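Is the Vuto two-arm kit any good for wiping a whiteboard?

We use cookies to remember your settings and to see which pages people read. Accept all / Manage choices

Posted by Senan Sheehan, January 21, 2024

I've been going back and forth on the Vuto bench kit for our maker club and I'd love to hear from anyone who has lived with one. It's the two-arm version, the one sold with the whiteboard task as its starter job.
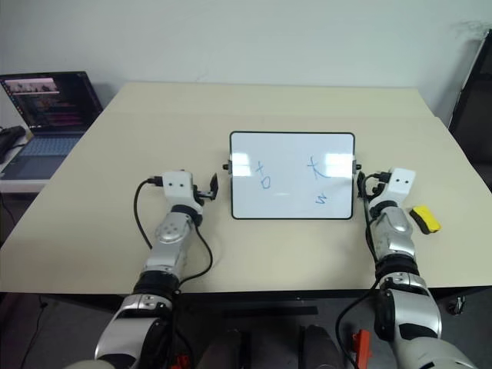

The bit I'm stuck on is how the arms share the work. The seller's notes say one arm steadies the board while the other picks up the eraser and wipes, and that you teach it by guiding the arms through the job yourself, up to 121 times, before it'll have a go alone. That's a lot of evenings! We've only got the hall for 2 hours a week and the members range from a retired electrician to a couple of sixth formers who will lose interest by week three.

So what I want to know is, does it press hard enough to get pen off properly, or does it just smear it about? Does the board skid? It's a small one with a knob on each side, and I can't work out if the grippers are meant to hold it by those or just push against the edge. And is the cabling as much of a nuisance as it looks? There's a fair bit of slack looping off the wrists and I can see it catching on things. I did ask the shop but they sent me the brochure again.

The other option is the Drollis single arm, which costs a lot less, but then I suppose you'd have to clamp the board down and that takes half the fun out of it.

Darragh Gilmartin

We've had the Vuto since July so I can help with some of this.

Pressing: yes, it'll clean a board, but only if whoever is teaching it presses properly too. It copies you. My first lot of runs were all a bit timid (I was scared of bending something) and the arm did exactly the same, a polite little dab in the middle of each letter and off home. I threw those away and did 5 good firm ones to see if it changed anything, and it did, straight away. After that I kept going in small batches. You want to scribble different things in different places each time as well, big loopy marks and little ones, or it learns to wipe one spot and ignores the rest.

Skidding: it does skid if the other arm isn't holding it. On a smooth table a light board goes wandering the moment the eraser touches it. We bring the left gripper in against the side before the right one goes for the eraser. I tried grabbing the knob instead and it works, but the board tends to swivel when you push on the far corner, so I went back to the edge. Some of ours still prefer the knob. Try both.

Where you leave the eraser matters more than I expected. Ours likes it at a slant, just off the side of the board, where the wrist doesn't have to twist much to reach. Flat against the board it fumbles it and shoves the thing across the table.

Cables: annoying for a week, then you stop noticing. Leave the slack alone. I tied ours up tight to look neat and the wrist couldn't turn all the way, then a plug worked itself out in the middle of a run and I spent ages blaming the software. If you must tie them, do it low down on the forearm.

One more thing, shiny boards and ceiling lights don't mix. We had a glare patch it kept leaving pen under, and switching off one row of lights sorted it. I'd get the lights right before you record anything, otherwise you'll be doing it all again like I did.

For your lot with 2 hours a week, I'd say go for it, but have people take turns and keep it to 7 runs each. It's surprisingly tiring on the shoulders.

Arnardóttir

Never used the Vuto. I have the Drollis and it is fine for picking and placing. For wiping I stuck the board down with putty and it held. Cheaper if you aren't bothered about the second arm.

Ovena

Check what the delivery includes before you pay. Mine came without the table and I'd assumed it was part of the price, so that was another trip out. Also make sure you've got somewhere for a laptop within reach of the arms, you'll be stopping and starting it constantly and it's a pain if you have to walk round every time. Can't help on the wiping, we use ours for folding tea towels and it's still rubbish at the corners.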